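Search this site
Search diary entries
Go

The Morkeo picking kit, second afternoon

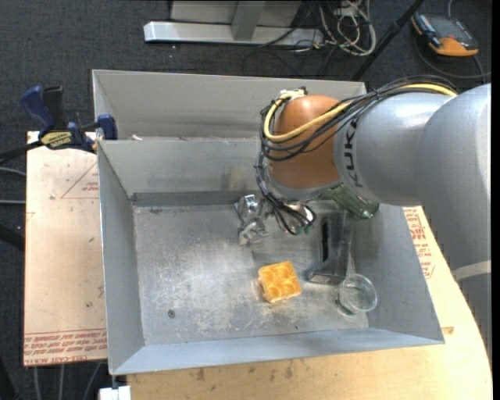 The front bin during the afternoon trial, five things in it.

Drove back out to Flakdale after lunch for another go with the people from Moschos. They are selling the Morkeo kit, meaning the gripper, the software and 8 hours of training for whoever ends up looking after it. You bring your own arm, or pay them extra to find you one. Sotiris Rallis did the talking again. He talks well, and I have bought things from men like that before.

I asked for awkward stuff in the bin and I'll give them their due, they didn't argue. The toy block I don't count, any kit ought to manage a yellow block with studs on top. I care about the clear cup and the green ribbed thing, glass or near enough, because half of what comes through Jonilbridge is see-through or shiny. Asked Sotiris what it does with foil. "It copes," he said. I wrote that down and put a question mark after it.

The brochure says 146 kinds of object. I wanted to know who chose them and got told it was a mix. A mix of what? Ehsan asked the same thing in a different way and got the same answer, only slower.

I don't like the wiring. Black wires hanging in a tangle down beside the wrist, with the ends curling near the bin floor. Bimla says that would be tidied on a proper install – well, let me see a proper install, then. And the bin was held with an IRWIN clamp at the corner, which is fair enough for a trial, but I'd want to know what the price of a real fixing is and whose bill it goes on.

Support is 3 years, renewals not quoted. Must ring Marina about that before she signs anything, and get her to ask for the failed picks as well as the good ones.

Home by 4, tea, feet up. Still a no from me, though a quieter one than in July.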